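4.2 Why people skip the salad

I went into the Siltham lunch study thinking price would explain everything (I'm cheap, so I assumed everyone else was too!). Helju Šimkus and I read through 217 canteen diaries, and the word that kept popping up was "soggy". People like greens well enough, they just don't trust them after a morning in a lunch box. Colour mattered a lot as well, and a bright leaf got kinder comments than a pale one.

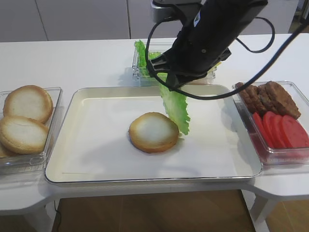 Figure 2. A green lettuce leaf beside a bottom bun on a white tray.

So would cheaper salad get more people eating greens? Probably only a few, going by the diaries, as most of the grumbling was over texture.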